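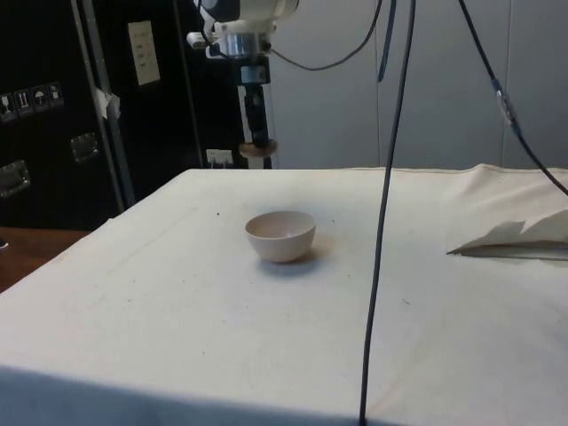 Gripper week, continued. Today's opponent: one small bowl.

1/ We've been swapping end effectors on the same arm to see which one we hate least. The two-finger Clarnov went first. It did fine on boxes, fine on blocks, and treated every bowl like a personal insult.

2/ So now it's the long skinny one with the disc pad at the end. Keith Mottram calls it the plunger. The vendor calls it something with a trademark symbol.

3/ The test is very glamorous. Pick up bowl, move bowl, put bowl down, 30 times per gripper. I have a spreadsheet. I have opinions about the spreadsheet.

4/ Clarnov score: 20 clean picks. Most of the misses were the rim slipping out of the fingers at the last second, when I'd already started typing "ok."

5/ Steep sides are the problem. Fingers want something to hug. A pad mostly wants to be put in the right place, so now the whole argument has moved to the camera calibration. Thanks, pad.

6/ Akinyi Barasa would like it known that the calibration was good on her machine.

7/ Cloth update, for the two people who asked: yes, we're keeping it. It wrinkles, it collects specks, and the depth camera has feelings about all of it. So will every kitchen table this thing ever meets.

8/ Cable management remains a long-term research goal.

9/ Plunger numbers tomorrow if Gwion Eynon gives me back the controller. He's got it running the Yorath demo and says he needs "some 20 minutes." That was before lunch.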